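Filed under: Manipulation > Simulation > Motion planning

hernlow_ctl
Planner keeps rejecting grasps on objects lying close to fixtures. 2,981 candidates sampled, 6 survive the collision check. Bathroom set, parallel approach, Gajewski sampler on default settings. Is the margin too large?

skoltberg
Probably. What collision geometry is the fixture using? If it's one convex hull, the space under the curve counts as solid and no margin will save you.

hernlow_ctl
Convex hull, yes. Decomposing it pushed planning time up to 300 ms per query.

flenstead7
I'd leave the hull alone. Pull the object clear with one finger, then grasp in the open. Cheaper than fixing meshes.

skoltberg
Disagree. A drag needs a contact model you trust, and friction in sim is the last thing I'd trust. Decompose once offline and cache it.

flenstead7
Caching is fine until someone rescales the asset.

hernlow_ctl
Trying the cached version first. The case I care about is the spray bottle on its side under the white fixture, with the open gripper coming in low over the floor. I'll log the rejected poses by link.

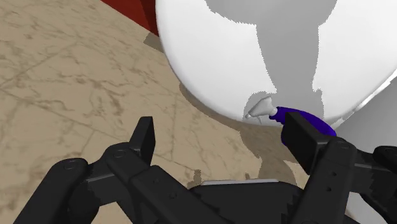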